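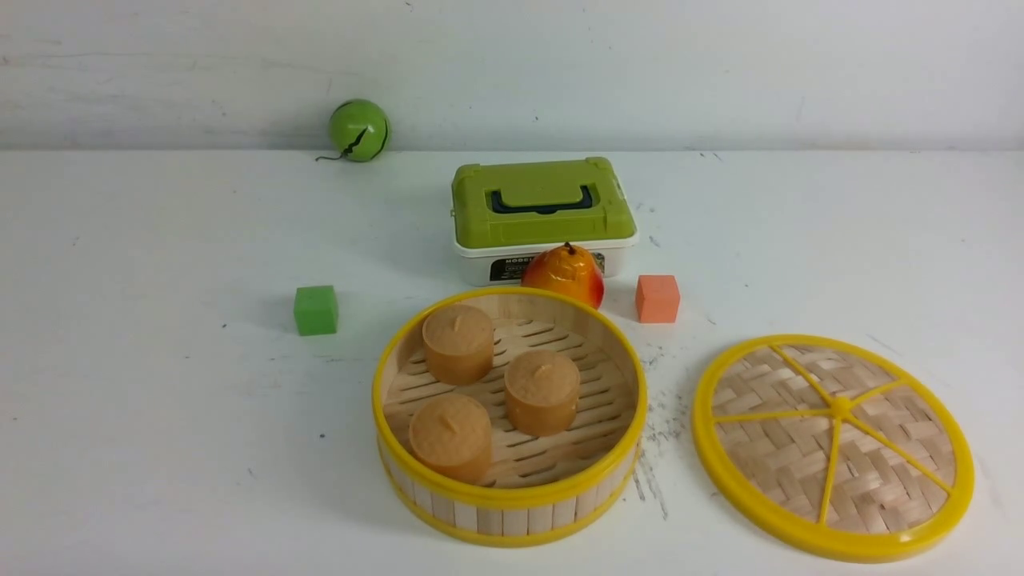
Page last changed: 4th September

Play Kitchen Table: Toy Safety Checklist, with Comments
Urero Family Playroom, small table by the wall
Checked by: Osvaldo Pacheco
Sheet no. 298

Dear all, thank you for being so patient with me while I got this one typed up. I know my comments run longer than the boxes on the old form allowed, so I have given up on the boxes and just written what I wanted to say under each line. Please read the ones marked "Watch" even if you skip the rest!

1. Table surface clean, no sticky spots
Watch. There is a patch of gray-black smudges and scuffs between the basket and the lid, and small dark specks elsewhere. White tables show everything, bless them, so a wipe at the end of each session is still the rule. Plain soap and water is plenty.

2. Steamer basket: slats, rims and floor
Watch. I do love this piece and so do the children, but it is bamboo, and bamboo can splinter. Run a fingertip slowly up and down each slat, inside and out, and then along the slatted floor, where small fingers like to poke through the openings. I found one rough spot on the inside and sanded it down with very fine paper. The yellow bands at the top and near the base are both snug. If either one ever starts to slide, put the basket up on my shelf and leave me a note.

3. Steamer lid
OK. Same fingertip test as the basket. Please lay it flat on the table when it's off. We had it propped on its edge all through August and it rolled onto the floor more times than I care to remember.

4. Toy buns, 3 in the set
OK. Press the little twist in the middle of each top and make sure nothing lifts or flakes. They go back in the basket when play is over, and a quick look inside tells you if one has wandered off in somebody's pocket (it happens, and they always come home).

5. Toy pear
OK, with a comment. Give the short brown stem a gentle tug and a wiggle. It held nicely for me. Stems are the first thing a toddler will try to chew, so I'd like this one done every week, please, and not only when the sheet comes around.

6. Small green ball with the zigzag stripe
Watch. There is a thin dark cord or stem at this one, and I would rather we kept it with the over-3 toys until I have measured it properly. The little ones can have the pear in the meantime. I'm sorry to spoil anyone's fun, as I know it's a favorite.

7. Cubes, the green and the salmon-orange
OK. Look for bite marks and crumbling corners. Anything with a piece missing goes straight in the trash, however much we like the color. Drilov will send us single replacements, so there's no need to hang on to a tired one.

8. Storage case with the olive-green lid
OK. The lid closes fully, and the handle lies down flat in its recess and comes up without pinching. Do try it with your own hand first! Adults carry the case, children fill it. The label on the front is still stuck down well at the corners, and I'd ask you not to let anyone pick at it.

Still to do
Measure the cord or stem on item 6 (me).
Feel over item 2 again after 60 days (me, or whoever has the smoothest hands).
Buy more fine sandpaper, as I used up the last of the sheet.

If you notice anything before the next check, write it on the back of the printed copy inside the cupboard door, and put your initials so I know who to come and thank.

Osvaldo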